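Preltcombe Reading Room: Table Setups, June

This page records the small table in the side room as it is set out for readers. Books change every Wednesday. The table, the cloth and the pen holder stay. Captions are by Nikola Wieczorek, with corrections from Czesław Mazurek.

Notes on the layout

The cloth is pale yellow-green with a printed grid of thin white lines. The large squares are useful when setting out: line up one edge of the lowest book with a printed line and the rest of the stack follows. Thick paperbacks go flat on the left. Anything that will be read in pairs goes toward the wall, larger volume underneath. The right half is kept clear for notebooks and elbows.

Stacks are limited to 5 books. Taller ones slide when the bottom volume is pulled out, and soft covers slide sooner than cloth ones.
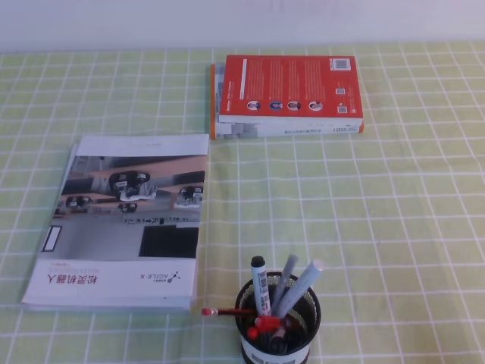
Paperbacks over 30 mm thick are checked once a month for spine creasing. The check takes 2 minutes per book: open at the middle, look at the glue line, close, press flat. Loose pages are logged in pencil on a slip inside the back cover and the book goes to Leokadia Zawadzka for repair. She prefers to get them before anyone has tried tape.

Captions, week by week

White paperback, left side. Large grayscale photograph on the cover, red Chinese characters on the white band under it, AGILE X logo in the same band. Thick page block. Shelved with technology, oversize.

Red book, top of the stack. Shown back cover up: small white text in columns, four round portraits in a row, barcode, two QR codes. Shelf labels for this one go inside the cover — the outside has no free space that would not hide print.

Orange-edged book, bottom of the stack. Slightly larger than the red one, so the edge shows on both sides. White-and-gray spine with small dark lettering. Readers with weak eyesight should ask at the desk for the title card.

Pen holder. Black mesh, placed near the front of the table where it can be reached from either chair. Pencils only, please. Ink on the cloth does not come out at 30 degrees, and hotter washes fade the green.

Borrowing

Books on the table are for use in the room. Copies for loan are listed in the binder by the door, which now runs to 200 entries. Vinh Hoàng updates it on Wednesday after closing — requests left before then are included in the same week's list.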